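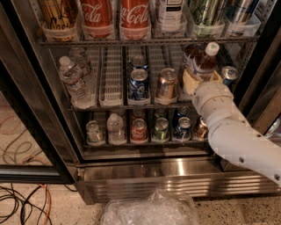 4.2 Small grants in the months before a vote

The second part of our data covers the mayor's discretionary fund in Drastov. Under the town's rules, the mayor may approve grants of up to 400 euros to a resident or a registered club without a vote of the council. Larger sums go to the full council and appear in its minutes. The smaller ones are entered in a ledger kept by the finance office, which is open to the public on request but is not posted online. We read the ledger for two full council terms and coded each entry by month, type of recipient, stated purpose and ward.

Spending from the fund was not even over the year. In ordinary years, most grants were approved in spring, when clubs send in their plans for the summer. In the two election years the pattern shifted toward the fall. Voting took place in November both times, and the 11 weeks before the vote held more entries than any other stretch of the same length in the ledger. After the vote, approvals dropped and stayed low until the new budget was passed.

The stated purposes also changed. Outside election years, the common reasons were equipment, travel to matches and repairs to club rooms. Before a vote, the wording became shorter and more general: "support," "social aid" or "community event." Where a receipt was attached to an event grant, it was usually for food, hall rental or drinks. Canned and bottled drinks of the sort sold from a glass-door cooler (Figure 2) were a routine item on these receipts, and we left them in the event category instead of giving them one of their own. The sums were small. What interests us is when they were paid and who asked for them.

Recipients were harder to code. The ledger gives a name but no party, so we compared it with the candidate lists and with the lists of people who signed nomination papers, both of which are public. Matches on name alone were dropped unless the ward agreed as well. This is a strict rule and it will miss relatives, people who moved and anyone who supported a candidate without signing. Vemetti (see Section 2) used a looser rule in her study of district funds and found a larger share of linked recipients. We prefer to undercount.

Marek Šimko carried out the first round of coding and Chaiwat Boonchu repeated it without seeing the results. They disagreed mostly on purpose, in cases where one grant covered both a club's costs and a public event. These were settled by discussion, and 8 entries that could not be settled were left out – they are listed in the appendix with the original wording.

Two explanations for the fall increase should be kept apart. One is that the mayor's office used the fund to reward or attract supporters. The other is that residents applied more often because they expected a friendlier answer before a vote, as Nikolovski argues. The ledger records approvals only. Refused applications were not kept, and the finance office told us there was no rule requiring it. With no record of refusals, we cannot say whether the approval rate rose or whether the number of requests did.

The comparison with Zundar helps a little. Its fund is of similar size, but all applications are decided by a panel on fixed dates, and the dates do not move in election years. There we found no fall increase in approvals. Requests did go up before the vote, and many were carried over to the next meeting of the panel, which gives some weight to the second explanation. We return to the design of the panel in Section 5.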